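Search this site
Enter keywords
Go

Sorting a Craft and Repair Table into Plastic Boxes

By Clodagh Flanagan
Last updated 27/07/2021

A worktable fills up with small things faster than any other surface in the house. Scissors, cord, dowels, lids that have lost their boxes, and so on. The method below uses ordinary plastic food-storage boxes and takes one afternoon. It works for sewing, model making, light repairs and school projects.

What you need

- A clear table, or one you can clear
- Plastic boxes with straight sides, in no more than two sizes
- Masking tape and a marker
- A damp cloth and a dry cloth
- A bag for trash and a bag for recycling

Boxes of 800 ml are a good general size. They hold a pair of scissors laid corner to corner in most shapes, but check yours before you buy a stack. I use boxes from the Mitside range for small parts and old takeout boxes for everything else. Frosted plastic is fine. You can't read small print through it, but you can tell whether the box is full.

Step 1. Clear the table and wipe it

Move everything to the floor or a bed. Wipe the top with the damp cloth, then dry it. On bare wood, wipe with the grain and don't let water stand. Old glue comes up with a plastic scraper. Leave dried paint for another day.

Step 2. Match lids and boxes

Do this before you sort anything into them. Put all the boxes on one side and all the lids on the other. Try each lid, press the corners, and set the pair aside if it closes.

A lid with no box can still be used as a tray for beads, pins or screws. A box with no lid goes to the front of a shelf, where it will be used every day. Anything cracked goes in the recycling if your town takes that plastic.

Colored pieces are worth keeping out from the clear ones. Give each color one job. Ji-hoon Ma, who shares my workroom in September when the school orders come in, keeps orange for cutting tools and nothing else, and I have copied him.

Step 3. Lay out one box at a time

Set one box in the middle of the table and put the things you are deciding about near it. Keep the rest off the table. Scissors should be closed and flat on the table, with the points turned away from where your hands will be working.

You want enough bare wood between items that you can pick up each one without moving another. If you can't, you have too much out. 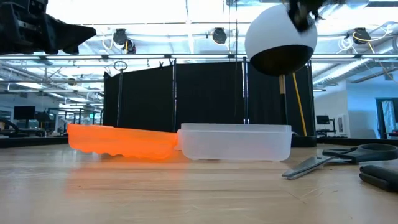

Step 4. Sort by what you do, then by size

Make groups by task: cutting, measuring, sticking, fastening, coloring. Within each group, put long things together and short things together. Dowels and rulers rarely fit a food box, so stand them in a tall jar.

Scissors get their own box if you have more than two pairs. Paper scissors and fabric scissors should not share one -- people grab whichever is on top.

Cables should be coiled loosely and held with a twist tie. Don't wind them tight. Coil each one to the width of the box and lay it flat. Tape a tag on the plug end with the name of the thing it belongs to.

Step 5. Label the short end

Put the tape on the end that will face out from the shelf, just under the rim. Write one or two words. "Cutting" is enough. Use tape for the first 30 days, because you will change your mind about some of the groups. After that you can use printed labels.

Step 6. Stack and shelve

Stack boxes of the same size only, and no more than three high. If the base has small feet, check that they sit inside the rim of the lid below. Some do and some slide off. Heavy boxes go at the bottom.

My shelf holds 24 boxes and I leave two spaces empty for new projects.

Keeping it going

At the end of each session, spend 7 minutes putting things back. Set a kitchen timer if you need one. Anything that has no box goes into a single "loose" box. When that one is full, sort it with steps 3 and 4.

Wash the boxes now and then in warm water with dish soap. Let them dry fully before metal tools go back in.

Common problems

The lid pops up at one corner. It may be warped. Use it as a tray.

The box smells of food. Fill it with warm water and a spoonful of baking soda, leave it overnight, and rinse.

The marker rubs off. Write on the tape before you stick it down, and let the ink dry.

Contact: use the form on the About page
Copyright 2021 Clodagh Flanagan. All rights reserved.
Back to top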